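Volico to reissue Benedetti crime novels
Seven titles return to print, with a new children's series to follow

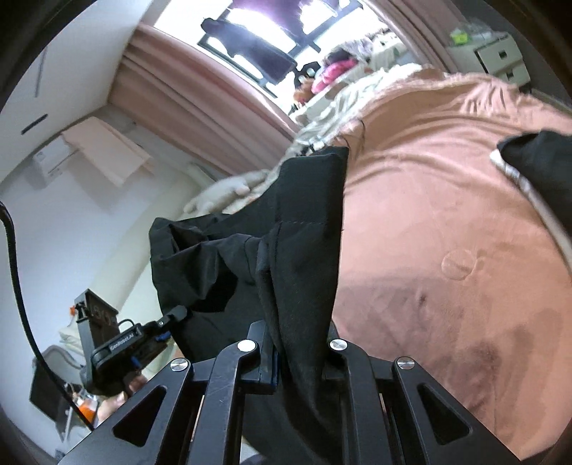
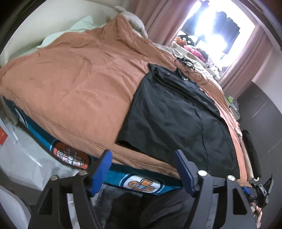
Black garment, bedroom

KODBRIDGE, April – Volico has bought reprint rights to the Benedetti detective novels, out of print in Britain under their previous publisher, Davivetti. The first volume runs to 311 pages and will be issued in paperback, with the text reset from the original edition. A signed run of 600 hardbacks is also planned – 100 of these are reserved for libraries.

The children's books will be shorter and use a new lead character. Volico said the first manuscript had been delivered and was being edited. Prices have not been set. Ebook rights are covered by a separate contract.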